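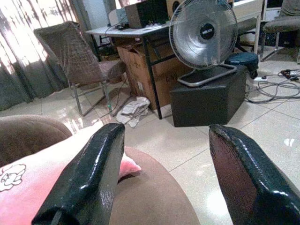 My question is about living room textiles and where to keep them. We moved to Jeltcombe in April and the floor of the new room is big glossy tiles, very pretty when the sun comes through the gray curtains, but every cloth which slides down from a seat looks like a mess at once. In the photo there is a white one lying crumpled next to the folding chair, and the pink one with the flower outline is on the brown seat. I fold, the next day it is the same. I can spend 80 on a basket or a small chest. What do you use?
Meriem Filali

drisuvach_home wrote:
Do not buy a basket yet. You have a big cardboard box under the white table, so try with that for a few weeks. If the family really puts the cloths in it, then buy something nice.

Lazăr_T wrote:
I disagree a little. A box under a table is where cloths go to be forgotten. A chest with a lid, beside the seat, is better. Mine is from Jellemero, it cost 400, too much for your budget, but they have smaller ones.

Meriem Filali wrote:
Thank you both. The box is full of other things, I must confess. I add one more photo, of the other seat. 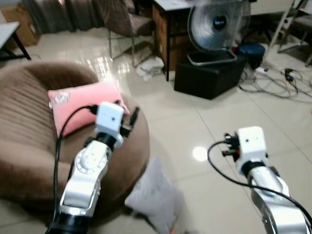
The round brown pouf with the pink cushion on it.

drisuvach_home wrote:
Is the pouf hollow? Some of them have storage inside, and then your problem is half solved.

Meriem Filali wrote:
No, it is filled. I checked when I bought it.

Lazăr_T wrote:
Then I would keep only one cloth in the room and put the others in the bedroom. Fewer cloths, less folding. The pink goes well with the brown, so leave this one.

drisuvach_home wrote:
One is not enough if you have guests. Two, folded in three along the length, over the back of the folding chair. On that brown cover they will not slide so much.

Meriem Filali wrote:
On the chair they slide also – I tried it last week. But I like the idea of only one cloth. I will measure the space beside the seat and look at the small chests. I write again when I have decided.

Search this forum Go
Contact the moderators | © Drisuvach Home Forum | Back to top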